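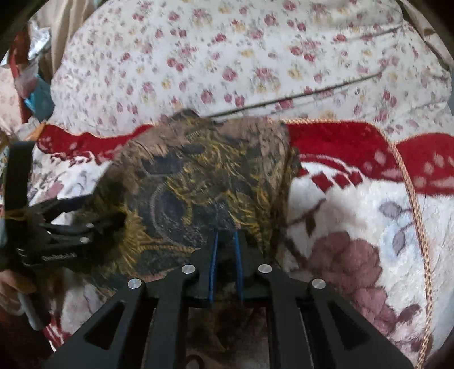
Two grippers and one piece of dark cloth, on the fuzzy blanket.

Have you ever played a game where everybody agreed on the rules first, and it went so much better? Working with robots is like that. I help write the rules for a project called Skement, where we want robots to learn how to pick up soft things around a house.

Cloth is hard! A block stays the same shape when you grab it, but a scarf flops and folds and slides away. So first a person does the job, holding a gripper in their hand, and the robot learns from that later on.

My favorite rule is the slow-down rule. When you carry the gripper from one spot to another, you move it gently, because quick swings turn everything into stripes. (Try it at home – spin around on the spot and see if you can read a poster!) 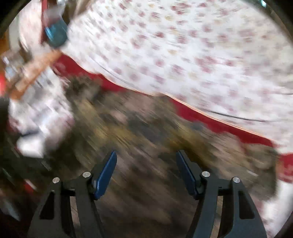
We count to 3 in our heads before we start moving. It sounds silly, and my friend Dorottya Gulyás counts out loud in a spooky voice, but it does help.

Next comes the fingers rule. Keep your own fingers out of the space between the gripper's fingers. Hold the handle and nothing else. If your hair is long, tie it back, and the same goes for scarves and dangly sleeves.

Then there's the look-before-you-squeeze rule. Open the gripper wide, bring it to the cloth, stop, and look. Is there a cord or a loose thread that could get caught? Is anybody else's hand close by? If all is clear, you can close it.

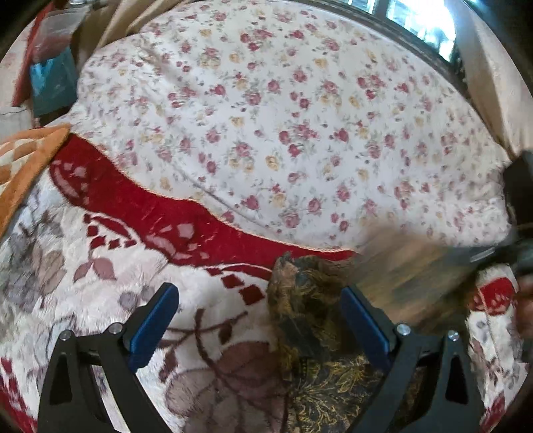

Fingers open wide, with the patterned cloth between them.

We have a rest rule too. After 20 minutes you put the gripper down and shake out your arms. I used to skip it, and then one Sunday my wrist hurt so much I couldn't stir my cocoa.

And the last one is the stop rule. Anyone can say "stop," even the youngest person in the room, and everyone stops right away. You don't have to explain first. You can explain after.

Could you write some rules for a robot at your house? Start with one job, like picking up socks, and think about what might go wrong. Our first list had 51 rules on it, which was way too many to remember!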